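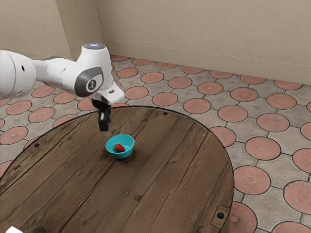

A kitchen table and a very long book: Gráinne Breathnach on translating Kristiansen

When Gráinne Breathnach opens the door of her house in Nelcombe she apologises for the dog, the stairs and the weather, in that order, and has the kettle on before I've found somewhere to put my coat.

She has spent most of the past few years on Tondska, the family saga that runs to 1,553 pages in the original, and she still talks about it as you might a lodger who has finally moved out. "I miss it terribly," she says, "and I'd not have it back for anything."

She learned the language at 24, working in a bakery, and says her grammar has never quite recovered. "I could ask for rye flour beautifully. I couldn't have told you what I did last summer."

The hardest part was the weather — there is a great deal of it, and the book has more words for drizzle than even an Irishwoman can supply. She would ring her old teacher, Torbjørn Lindqvist, who is 80 now and likes to be rung, and they would go round and round a single line until his supper was ready.

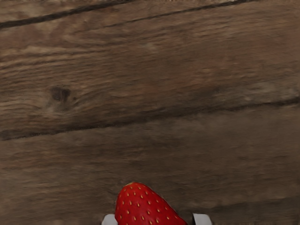
"He'd say, read it to me again, slower," she tells me, pouring more tea. "And by the third time I'd hear what was wrong myself, and he'd pretend he had told me."

One chapter nearly finished her. Page 209 has a joke about a herring and a bishop, and she rewrote it all through one February before leaving it almost as it was in her first draft. Has anyone laughed at it? "My sister did," she says. "But she laughs at everything, God love her."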